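1/ Hondo put out their second EP, Plurkeo, on Tuesday. I've played it through four times, so here's a short thread for anyone who follows Christian hip-hop and missed it.

2/ Background for new people. Hondo is three guys from Baltham who met leading worship at the same church. The first EP was mostly praise choruses with verses dropped in between. This one is a rap record from the start.

3/ It's 16 minutes long, five tracks. No skits, no spoken intro. The opener, "Urrego," goes straight into the first verse and the drums don't come in until the second.

4/ "Urrego" is about the street where Alaric Montoya grew up. He does most of the writing and you can tell. He names his grandmother's prayer group and the bus he took to get there. Best verse on the EP for me.

5/ Track 2 is built on Psalm 13. "How long, O Lord" is the hook and they leave it mostly alone. No big key change at the end. The psalm turns toward trust in the last lines and the song does the same, very quietly.

6/ Track 3 I don't like as much. The guest singer is good but the vocal is mixed too low. On car speakers I lost about half the words. Headphones are better.

7/ Track 4 is the one I'd play for a youth group. Clean beat, easy hook, and the second verse talks about going back to church after two years away without making it sound like a movie.

8/ The closer is just piano and Alaric. It was recorded in one take at the church, according to the notes. You can hear a door shut near the end and they kept it.

9/ They're also asking listeners to write in with how they came to faith, or came back to it. 163 people have posted so far. I read a lot of them last night. Some are two lines, some are pages. Worth your time even if you skip the music.

10/

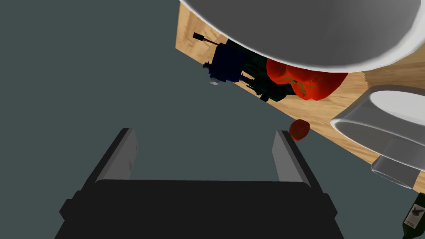
Gripper open, nothing between the fingers. Simulated.

11/ On price - the EP is pay what you want. Their last one raised $1,826 for the food pantry in Baltham and this one goes to the same place. CDs are at the merch table only, no mail orders yet.

12/ Next show is in February with two other acts, doors at 6:30. All ages. I'll post the address when the church confirms the room.

13/ If you've heard it, tell me your favorite track. A friend says track 3 is the best one and I'm willing to try it again with the volume up.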